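About Tallar

Tallar is an equipment budgeting office for small manufacturers and workshops that have been told they need a robot. Some of them do. We read the quote, visit the floor, price what the quote leaves out, and write down a number the owner can take to a bank. We sell no equipment and take no commission from anyone who does.

Rosalía Cantero and Byung-chul Hyun started the firm after years on opposite sides of the same table. Rosalía bought machinery for a furniture maker. Byung-chul sold it, and by his own account sold a fair amount that was never switched on after the first winter. They still disagree about most things, including whether leasing ever makes sense for a shop with one shift.

What we doubt

We doubt payback periods. Of the 361 vendor quotes in our files, 47 put a figure on replacement parts. The rest treat the gripper as if it will look the same in its third year as it did in the brochure. Fingers wear and coverings fray, and screws have to be checked by a person who is paid by the hour. If a proposal has no line for that, we add one, and the payback date moves.

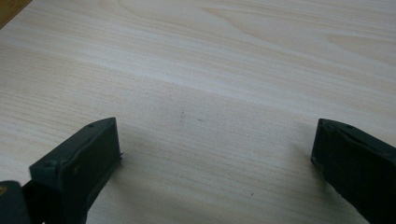 We also doubt demonstrations. A vendor will pick the part, the table and the lighting, and your parts will be oilier and less polite. Ask to send a box of your own rejects to the demo. Two suppliers have told our clients this was not possible. We thought that was useful to know.

And we doubt the word "flexible" wherever it appears next to a price.

How we work

A review costs the same whether we tell you to buy or to wait. We start with the job as it is done now: who does it, how long it takes, what goes wrong on a bad day. Telmo Aguirre does most of the floor visits and will want to stand beside your people for a full shift, so please warn them. Nuria Marín builds the budget. Hers has separate lines for fixtures, guarding, training, floor space, software renewals and spare fingers, and she will not merge them to make the page look shorter.

You get the draft within 60 days of the visit. It comes with three versions of the cost: the vendor's, ours, and the cost of doing nothing, which owners tend to skip and which is sometimes the best of the lot.

Clireck, a packaging shop, came to us wanting two arms and bought a better table and one arm. Fadum bought none. Collado went ahead with everything in the quote against our advice, and we are told it is going fine. We are waiting for their second set of service bills before we change our minds.

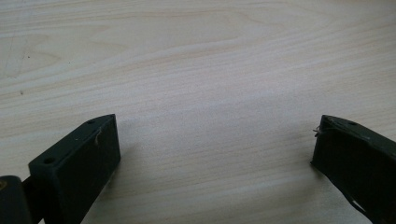
Page last changed: February 8, 2022

Who we are not for

If you have already signed, we can't do much for you beyond reading the service contract, and we would sooner say so on the phone than bill you for it. If you want a report that supports a decision made upstairs, there are larger firms with nicer binders.

We don't cover vehicles, warehouse shelving systems or anything that flies.

Getting in touch

Bláthnaid Brophy answers the office line and the mail. She will ask for the quote, the floor plan if you have one, and the name of the person who will look after the machine once it is installed. A lot of callers have no answer to the last question. Call anyway, but think about it first. New floor visits are being booked from September, and schools and training shops pay half the usual fee.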